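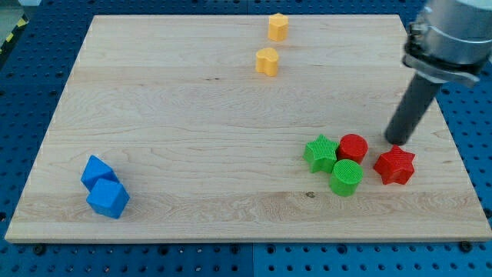
Fadent is a team-based action video game developed by Wosov and published by Cistimow for home computers and consoles. Two teams of four players compete for control of a series of relay stations, each player choosing one character from a shared roster before the match begins. The computer version was released first, and the console versions followed in August of the same year.

Gameplay

A match is played over three rounds. In each round one team defends a line of relay stations while the other tries to capture them in order. The sides swap at the end of the round, and the team holding more stations after the third round wins. If the scores are level, a single station in the middle of the map decides the result.

Every character has a main weapon, two abilities and a stronger ability that charges during play. Characters fall into one of three groups: guards, runners and menders. A team may not pick the same character twice, but both teams may use the same one. Players can change character between rounds, and also while waiting to return to the match after being knocked out.

Captured stations give the team that holds them a small supply of energy. This can be spent on doors, lifts and barriers, which stay in place until the end of the round or until an opponent destroys them. Each player can carry up to 200 units of energy. Anything above that limit is lost.

Maps

The game was released with 8 maps. Most are set in Spanos, a harbour city built on the side of a flooded quarry, and they share landmarks such as the tram depot and the fish market. Two further maps take place on board a cargo ship. Ranked matches use a smaller selection, which changes at the start of each season.

Updates

New characters are placed on a public test server before they are added to the main game. The test server is available on computers only, and progress made there does not carry over.

Update 4, released on Saturday, April 2, 2022, added a replay viewer, a practice range and a new mender character. It also reduced the healing given by barriers and changed the order of the stations on the tram depot map. Ranked play was closed for the rest of that day after a fault stopped some results from being recorded. The missing matches, 982 in all, were later removed from the season's records, and no rating points were taken from the players involved.

Later updates have mainly dealt with balance and matchmaking. Play between computers and consoles is supported in casual matches but not in ranked ones.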